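Bench hands wanted, Cesta packing room, Stokport – November start 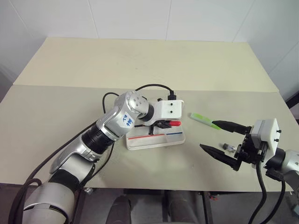 One of the two-section worktables, cream at the far end, grey-beige nearer.

Packing season coming up and we're short. Cesta makes up gift baskets and pantry boxes for small shops and for people ordering at home. Last November we sent out 2,000 orders. This year looks bigger, and we need hands at the tables from the start of the month, not halfway through it like last time.

What the work is

Standing at a table and packing, mostly. Jars, tins, soap, tea, dish towels, cards. You get a pick sheet, you lay the order out, check it against the sheet, wrap what needs wrapping, fill the box, close it, label on top. Then the next one. On a busy day the room does 200 orders between everybody. You won't be timed but you will be expected to keep moving.

Other jobs that come around during the shift:
folding boxes ahead (we like 600 flat ones made up before the morning is over)
cutting ribbon and tissue
restocking the shelves from the back
breaking down cardboard
wiping tables at every change of product – soap and tea do not mix, ask anyone who got the lavender oolong

About the tables

People ask about this at the trial shift so here it is. House rule is that finished goods go on the cream side, and packing materials and anything half done stay on the near side. The seam is the line. If your box is sitting across the seam it isn't finished. Simple system and it has saved us a lot of grief with missing cards.

Please don't cut on the tabletop. There are cutting boards on hooks by the door, use one. Tape guns get parked at the side of the table and not on top of the order. No drinks on the tables at all, there's a shelf for cups next to the coat rack.

Who we're looking for

Somebody careful. Packing experience is nice but we'll show you. If you've worked in a stock room, a bakery, a flower shop, a school kitchen, you'll pick it up fast. You should be OK with:
standing for most of a shift (stools available, just ask)
lifting a full case of jars from floor to table
reading a pick sheet in small print, bring your glasses
wrapping a jar so it doesn't rattle
repeating the same order forty times and checking number forty the same way you checked the first

We also need one person who writes neatly by hand for gift cards. Customers type the message, we write it out. If thats you, put a handwritten line in with your application, any line, a grocery list is fine.

Hours

Shifts are 4 hours, morning or afternoon. Morning starts at 8:30 a.m., afternoon at 1 p.m. You can do both on the same day if you want, with a proper lunch in between. Tell us which you prefer and we'll try, but we can't promise everybody mornings. Late shift possible in the last week of the season, extra pay for that one, sign-up only.

Pay is hourly, paid weekly. Rate is on the sheet we send you before the trial shift so you can decide before coming over. The trial shift is paid too.

Where

Packing room is on the ground floor of the Orkham building, side entrance, the door with the ramp. Parking in the lot behind, or the bus stops at the corner. Bike rack inside the gate. It can get chilly near the door when deliveries are coming in so wear layers, closed shoes, nothing with long loose sleeves. Aprons provided. Hair tied back if its long.

There's a small kitchen with a microwave and a fridge. Siriwan, the lunch place across the street, gives our crew a discount on soup if you go over with your apron on.

How to apply

Send a few lines – who you are, what you've done before, which shift, when you can start. Resume not required but send it if you have one. Email or drop it in the box at the side entrance. Please put PACKING in the subject line, we are also hiring a driver and the two keep getting mixed up.

We answer everyone, usually within the week. Trial shifts are being booked now and the places go to the first good fits, so don't sit on it.

Students welcome, 18 and over. Returning packers from last year, you don't need to aply again, just message and say you're in.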